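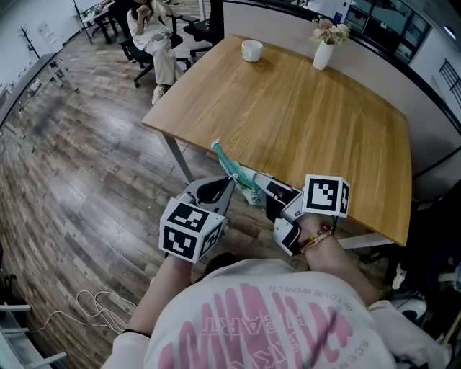 Slide 1: the oak table, with the flowers, the white cup and the bag

Talks > Everyday Rooms > Speaker notes

Talks Notes Archive Contact

Clearing the Shared Table – notes for the Skotum evening
Stepan Sirko, Sep 3, 2023

Leave slide 1 up while people find their seats. Say hello, thank Marlene Rothe for the invitation, get going.

Start with the table itself. I love a table like this! Light oak top, gray metal leg, pushed up against a white partition so it gets used from one side (mostly) and things drift to the far side and live there. Ask the room: what is on your shared table right now? Take a few answers. Let people laugh at each other's.

Then the flowers. Pale pink and cream, a white vase, green leaves – a small bunch, and it changes how people treat the whole surface. At the Narel office we put a vase out in February and the piles of mail moved to a shelf within two weeks. I still get excited telling this one, so keep it short.

The cup. Cups are slow. A cup can sit near the middle of a table all afternoon and everybody reads it as taken. My rule is that a cup goes back to the kitchen whenever you stand up for any reason at all.

Now the bag, and spend the most time on this part. Clear plastic, teal-green at the top, crumpled at the near edge. Crinkly bags are the hardest thing on any table! They have no flat side, they won't stack, they spring back open. What works for me:
Press the air out from the bottom up.
Fold in thirds, top edge last.
Put it in the drawer straight away, or it will be on the table again by lunch.

Pass out the practice bags. Everyone folds one. Go around and look, don't rush them.

Budget slide (Lammers asked for it): 2,810 for the tables, 708 for vases and trays, limit was 3,000 for tables alone. Skip if we're running over.

Last bit: show the Sakora drawer plan, then questions. Marlene has the microphone.

Comments

Joanna: I fold mine in quarters and they stay put. Thirds always pop open on me.

tw_hill: The cup rule has started a small war in our office, thanks Stepan

Marlene Rothe: Leftover practice bags are in the front closet if anybody wants some.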